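16/09/2016
Minutes by Theda Brandes, Secretary
Print this page | E-mail this page

LIGHTFOOT CHORAL SOCIETY — REGULAR MEETING

Present: Remo Kaufmann (chair), Marlene Magalhães, Eyvindur Bundgaard, Kirsty Fothergill, Theda Brandes.

Minutes of the last meeting were approved after Eyvindur asked that "shouted" be changed to "remarked."

1. Money. We have $683 in the account. The Ustwood church hall wants $123 a night from December. Remo will ask for the old rate and has been told to look poor.

2. Winter concert. The program is still too long. Marlene proposed cutting the Latvian piece. Eyvindur, who arranged the Latvian piece, proposed cutting the intermission. Put to a vote: the intermission stays, the Latvian piece loses 2 verses. Eyvindur asked that his sorrow be recorded. It is recorded.

3. Tenors. We have two. One has a cold.

4. Posters. Last year we printed 2,000 and Kirsty still has most of them in her hallway. She suggested pasting a new date over the old one. Marlene pointed out that the old posters also spell "choral" as "coral." Carried anyway, four to one.

5. Concert dress. Black, with something red at the neck. Long discussion of what counts as red. Burgundy does not. Remo's tie with the reindeer was ruled on separately and lost. Kirsty will bring fabric to the next rehearsal for anyone who owns nothing suitable.

6. Any other business. Whoever borrowed the pitch pipe, please bring it back — we have been starting on Marlene's guess.

Meeting closed when the hall lights did.

Comments

Marlene M.: It was an educated guess.

Eyvindur: Which two verses?

Kirsty F.: Maroon is also out, before anyone asks.
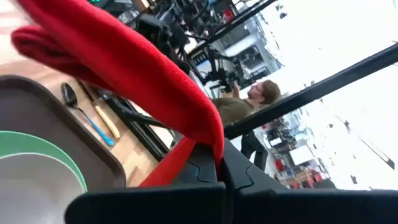
Item 5: red.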